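House systems at high latitude -- am I the only one still using Placidus?

Zernia Forum > Chart Technique > Houses and Angles

TinekeDierckx
Posted Monday, March 15, 2021

Hi all, long-time reader, not much of a poster. I've been doing charts for friends for years and always left the program on Placidus, never gave it a thought. Then my cousin moved to Skorkholm, which is properly far north, and asked me to do one for her new baby (born in July, tiny thing, gorgeous!). Well, the houses are a mess. Two of them swallow up half the zodiac and the rest are little slivers with nothing in them. There's a sign stuck inside the first house, and poor Venus is in the twelfth by a whisker.

I switched to Whole Sign just to see and she pops straight into the first. So which Venus do I tell her mum about? I must have clicked back and forth all evening.
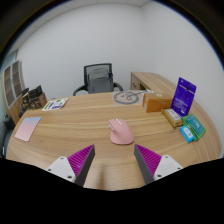 Man-sik Sung: Whole Sign, every time. Placidus divides up the time a degree takes to rise, and up there some degrees hardly rise at all, or never do. You're asking it to do a job it can't do. I went over years ago and wouldn't go back.

TinekeDierckx
But doesn't it bother you that the Midheaven can land in the ninth or the eleventh? I like my MC on the tenth cusp where I can find it.

Man-sik Sung
Not a bit. It's a point like any other. If it falls in the ninth, the career has a ninth house flavour to it -- teaching, travel, publishing, that sort of thing.

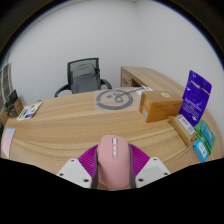
Pink mouse over the desk

BartV
Sorry, can't agree with Man-sik. I've got 221 charts in my own files with good birth times, and Placidus cusps work for transits far better than sign boundaries do. Saturn over my seventh cusp was the week we signed the papers. In Whole Sign he'd been in there for ages already, doing nothing whatsoever.

I grant you it goes wonky up north. Fine, use something else for those. Porphyry is simple and keeps the angles where they belong.

Humaira Naqvi
Bart, with respect, if a system only works for people who live in the right places then I'd want to ask some questions about the system! Babies get born in Skorkholm too.

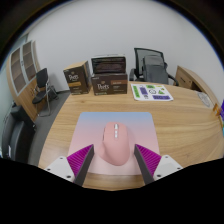

I don't say Whole Sign is perfect, mind. I read both, and if a planet changes house between the two I treat it as having a foot in each. Tineke, with your cousin's little one I'd say Venus is felt at home first and shown to the world a bit later on. Where's the ruler of the Ascendant?

TinekeDierckx
Mercury, in Leo, and thank goodness he stays put in both! Ascendant is late Gemini. Moon moves though, from fifth to fourth.

BartV
Late Gemini rising with Venus that close to the Ascendant, I'd read her as first house whatever the program prints. Five degree rule. Everybody forgets it.

Ineke Baert
I was going to say the same about the five degrees. Also check the birth time before you all fall out over it. Van Rooij has a chapter on this and his advice is to move the clock by four minutes each way and see what shifts. My own mother swore blind I was a breakfast baby and the certificate said otherwise, so that was twenty years of reading the wrong chart.

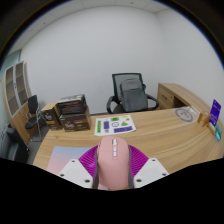 Anyway, if the Ascendant stays in Gemini on both sides then at least you've got your rising sign safe, and I'd build the reading on that and the Sun and Moon. The mum won't want a lecture on cusps. Keep it to a page or two.

TinekeDierckx
Time's from the midwife's notes so I think it's decent. I'll try Porphyry tonight as well, and do the four minutes. Does anyone know where Miment hides the house setting for a single chart? When I change it, it changes the lot of them.

Man-sik Sung
Right-click the chart name, then Options. Untick "apply to all". And leave it on Whole Sign while you're in there.

BartV
Don't listen to him.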